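Teaching by hand or by remote - which do you start with?
Forum: Arms and Manipulation > Teaching and demonstration

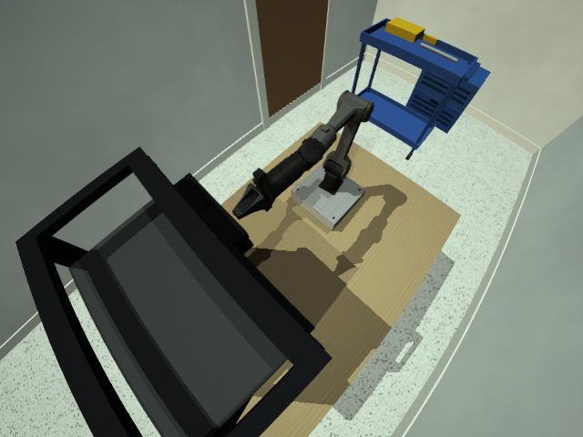 povus_bench
Posted in August, 5 replies

I have to teach our arm a simple pick and place, and I want to decide how to record the demonstrations before I waste another fortnight. I'm building it in simulation first and then moving to the real arm at our Vastham workshop. The options are guiding the arm by hand on the real one, or driving it with a leader arm, which I can do in both.

So far I have 1,671 demonstrations in the sim, all with the leader arm. The policy trained on them reaches the part most of the time but closes the gripper too early. I don't know if that is my driving or the training.

Has anyone done the same task both ways and compared them?

---

kettle_and_crimp
Check your driving first. Play back a handful of the recordings at quarter speed and look at when the gripper command starts compared with when the wrist stops moving. When I learnt on a leader arm I was squeezing the trigger while still coming down. I didn't feel it at all, but it was in nearly every recording.

On the main question, I prefer hand guiding. You feel the contact and you go slower without being told to.

---

Tainá Coutinho
I don't agree about hand guiding for this. If povus_bench is training from camera images, your hands and arms end up in the pictures, and they won't be there when the arm runs by itself. We did a whole set that way at Rarnville and threw it out. You can guide once, save the joint positions and replay them with nobody near the arm while the cameras record, but then every demonstration takes twice as long and the part has to go back to exactly the same place.

Leader arm for anything with cameras. Hand guiding for fixed waypoints.

---

kettle_and_crimp
Replay isn't that bad. I put a corner stop on the table for the part and it took me 3 extra minutes a batch. And with remote driving you get the pauses, where the operator stops to work out how deep the gripper is. The policy learns the pauses too.

---

Tainá Coutinho
A corner stop means the part is always in the same corner, so that's what it learns. The pauses are real, I'll give you that. We trim anything where the joints don't move for half a second, except next to a gripper change. If you trim there, you lose the wait before closing and you get the early grip that povus_bench is describing.

---

povus_bench
That might be it. I trim all still sections with the script from the Prieto tutorial and it makes no exception for the gripper. I also played back some of the raw files as kettle_and_crimp said. In most of them I come to a stop first and then close, so the wait was there before trimming.

I'll retrain on the untrimmed set tonight. Is the sim data worth keeping for the real arm, or do I start again?

---

marl_pit
Keep it, but don't expect it to carry you. Pretrain on the sim set, then record on the real arm with the same leader and the same camera positions. Contact is where mine differed most. In the sim the part stayed put when one finger touched first, and on the bench it slid.

Also get a second person to drive for part of it. My policy copied my habit of always coming in from the left.

---

povus_bench
Retrained on the untrimmed set. The early grip has mostly gone, but now it hangs above the part for a long time before going down. I'm going to put the trimming back with a gap left either side of each gripper change, and try three different gap lengths. Will post the numbers when they've run.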